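Bench diary, Clandex two-arm cell: wrist cable and gripper check
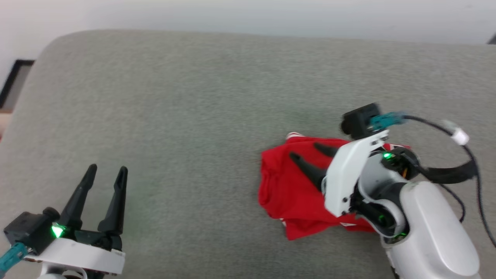

Posted by Debora Barbieri on 13 April 2023 | Filed under: Cell upkeep

Started with the right wrist camera. The picture had been dropping out whenever joint 5 went past 80 degrees, and I had blamed the hub for most of a week. Swapped the hub port first, no change. Swapped the left and right cables at the hub end and the fault stayed with the right arm, so it was the cable or the plug at the camera.

The teal plug was seated but the cable left it under tension. I moved the white clip along so the loop above the wrist is longer, then ran the joint end to end by hand with the motors off. No pull on the plug at either limit. The loop does stand out further than I like. Pumow sell a right-angle version of the plug and I have put two on the order.

Left arm next. Camera light green, plug firm, nothing to do there. Opened and closed the gripper from the console and the fingers came back to the same zero each time. Nipped up the base screws, one of which took nearly a quarter turn. Must put thread lock on that one in May when the covers are off anyway.

Wiring inside the right wrist is still exposed between the servos, orange and brown together. The Dal Bello sleeve is too stiff for that gap - I tried it again and it fouls the bracket. Left it bare. Will try the thin braid from Satik.

Test run after lunch on the grey seat cushion with the red garment, crumpled. Right arm reaches over, lower finger down on the cloth, close, lift, drop, repeat. Ran it for up to 2 hours with the camera log open. No dropouts. Right gripper current slightly higher than the left, same as last month, so I have not touched the limit.

Finger height on the cushion needs another look. The seat gives under load and the taught height is off by 2 mm compared with the hard bench. Saved it as a separate offset, not over the old one.

To do: plugs, braid, thread lock, label the hub ports.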